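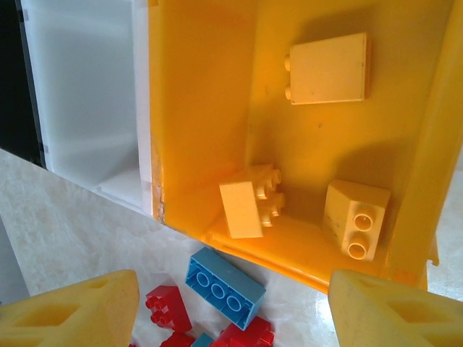 Wistwood Robotics Club: places open for the block sorting project

Wistwood Robotics Club is looking for 12 new members to join its sorting project, starting in September. The project is open to anyone aged 14 to 18 who lives or goes to school in Trergate. You do not need to have built or programmed a robot before.

The task is to get a gripper to pick building blocks off a worktop and put them in the right bin by colour. Members work in teams of 4. Each team sets up its own arm, records its own practice runs and writes up what went wrong. Teams swap jobs every few weeks so that everyone has a turn at driving, coding and keeping the log.

What we ask of you:
Come to at least 20 sessions over the year
Arrive by 5.30 pm and stay to pack away
Keep your part of the team log up to date

Sessions are held in the upstairs workshop at the Salgado Building and finish at 7.30 pm. The fee is £95 for the year and covers all parts and the entry to the Cladari Cup in spring. Reduced fees are available, please ask.

Cinzia Farina runs the sessions. Yabsira Tefera looks after the coding side and will help you install the software on your own laptop if you have one. Club laptops can be used during sessions.

To apply, fill in the form at the workshop desk or ask your school office for a copy. Tell us your age, your school and why you would like to take part. A parent or carer must sign the form if you are under 16.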